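From: Esben Briem
To: cell-planning list
Date: December 2025
Subject: Re: Budget lines for the second two-arm table

Asger Kvaran wrote:

> Before I put the second station into the February order I would like
> somebody to confirm three points. (a) Do we buy the same rail frame
> again, or bolt the arms straight to the table? (b) Is the cable line
> in the Rurneck quote realistic? It looks low to me. (c) Who is
> carrying spares, us or Colell?
>
> I have 2000 left in the small-parts line and would prefer not to
> come back for more.
>
> Asger

Asger,

Answers in order, then two items that are missing from the quote.

(a) Buy the frame again. The arms could be bolted to the table directly, but every change of spacing would then mean new holes and a new calibration. With the rails we loosen the plates, slide, tighten and run the short check. Mikkel timed the last change at 23 minutes with one person. The bolted station at Pekon took most of an afternoon for the same move. Rurneck sells the rails by length or as a kit. Take the kit. The corner plates are priced badly when ordered singly, and we would need them anyway.

(b) The cable line is low. The quote allows for one run per arm from controller to base and nothing for the wrist. It also assumes the power adapters sit under the table, and there is no shelf or tray in the quote to put them on. Slack is the other problem. The arms need enough loop at the wrist to turn fully, and a loop that is long enough for that tends to hang low over the work when the two grippers meet in the center. The present table shows it well enough:
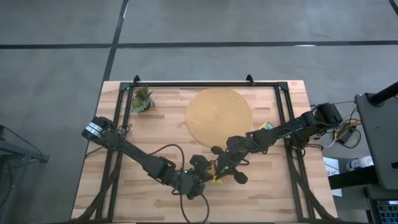

Station 1, both arms at the middle of the table, small yellow item between the grippers.

Note the loop under the left gripper and the pile of cable and adapter beside the right arm. Neither stops the work. Both cost time when something has to be traced, and the loop can catch on whatever is standing on the table. For station 2 I would budget clip-on guides along each link and one closed tray per side. Zakhar has a price from Thygesen for the guides, sold in packs of 30. One pack is enough for both tables.

(c) Spares are ours. The Colell agreement covers the arms and the controllers, with replacement in up to 5 working days. It does not cover grippers, finger pads, clamps or anything we have added. I would hold one complete gripper, plus pads. Anežka asked for a full spare wrist as well. I am against it for this order – the wrist is covered, and the waiting time has been acceptable so far.

Missing from the quote:

1. A separate stand for the operator keyboard and paperwork. At station 1 these have ended up right next to the arm on the right side, along with whatever else needs a flat place. It works for one operator who knows the reach of the arm. I do not want to plan a second station on that basis. A plain side table, set outside the reach, is sufficient.

2. Work objects. We keep treating these as free because people bring them in. They wear out, they go home again, and then two runs that should match do not. Please open a small line for a fixed set, bought in pairs so that both tables have the same items. Anežka has the list and can cut it down if needed.

On the table itself: the butcher-block top is heavy and takes the clamps without trouble. I see no reason to pay for a metal one. Order the same top, same depth, and have it delivered before the rails so that it can be leveled first. The floor in the new bay is less even than ours and the feet will need adjusting.

My estimate is that guides, trays, pads and the side table fit in what you have left. The spare gripper does not, and should go on the equipment line with the arms. If that line is already closed, tell me and I will ask Colell to add it to their invoice as an option.

Zakhar, please send Asger the Thygesen price directly. The copy I have is missing the shipping.

Esben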